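How I fold T-shirts so they stay folded (and fit in the drawer)

I've been folding washing properly for 12 years now, ever since I moved into the flat in Steredlow with one chest of drawers and far too many tops. Before that I was a stuffer. Everything went in the drawer in a lump and came out looking like I'd slept in it, which half the time I had. My old neighbour Josiane Courtois put me right one September afternoon over a basket of my own laundry, and I've fiddled with her method ever since, so blame me for any bits that don't suit you.

What you need

A big flat surface, bigger than you think. A bed will do but it's bad for your back and the mattress gives under your hands, so I much prefer a table. An old sheet to put over it. Your dry washing. That's it! You can buy plastic folding boards, and I did have one from Ramerine for a while, but it made every shirt the same width and my drawers aren't the same width, so off to the charity shop it went.

Sort before you start

Tip the whole lot out and pull out the jeans and anything else heavy. I fold those first. Legs together, smooth down the front, tuck the pointy bit of the crotch in so you've got a straight edge, then in half and in half again. Jeans are very forgiving and it's nice to have something finished to look at while you tackle the rest. Socks I leave for the telly.

Put the jeans at the back corner of the table, where they won't get dragged about, and keep the middle clear for T-shirts.

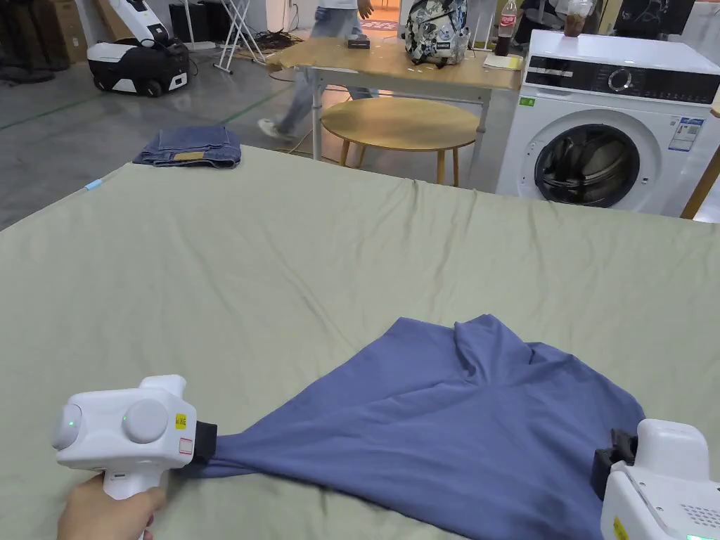 Cotton T-shirts need a good pull before you fold them, and it's the step most people skip. They come off the line or out of the dryer all scrunched up, and if you fold a crease in, it'll still be there when you take the shirt out. So get hold of it at two opposite sides and draw it out gently until it starts to lie down. Watch for the sort of ridge you can see near the upper middle of the blue one, where the fabric has bunched up over itself. Pulling harder won't shift that, you need to let go, lift the bunched part, give it a little shake and lay it down again. And don't hang on to one tiny pinch of cloth either, as you get a twisted point at the corner and creases fanning out from it. Spread your grip if you can, or smooth the corners afterwards with the flat of your hand.

As for the sheet, don't bother ironing it. Mine's always wrinkled and it makes no odds to the folding. It's there to keep the clean things off the table.

The fold itself

1. Lay the shirt face down with the neck away from you. Smooth from the middle outwards, sleeves too.

2. Fold one side in, so the edge runs from halfway along the shoulder straight down to the hem. Turn the sleeve back on itself so it sits flat along that side.

3. Do the same with the other side. You should have a long strip, roughly the same width all the way down. If it's wider at the bottom, open it up and have another go – it only gets worse from here.

4. Bring the hem up to just below the neckline and run your hand across it.

5. Fold it in half again, or in thirds if your drawer is shallow. Turn it over.

It should stand up on its own edge for a second or two. If it flops straight over, it's been folded too loosely, so press it down a bit more firmly at step 4.

Long sleeves are the same, only you double the sleeve back down the body at step 2. Very thin or stretchy tops I roll, and I won't be argued with on that. Roland Heywood at the Oakley launderette swears by rolling everything, jeans included, but I've tried it and they take up half the drawer.

Putting them away

Stand the shirts in a row, folded edge up, so you can see every one. Don't pack them in tight or you'll pull out three when you want one. If there's a gap at the end, a shoebox stops them sliding over.

I reckon on 2 minutes a shirt when you're learning, and much less once your hands know what they're doing. Do the drawer you open most often first and leave the jumpers for another evening.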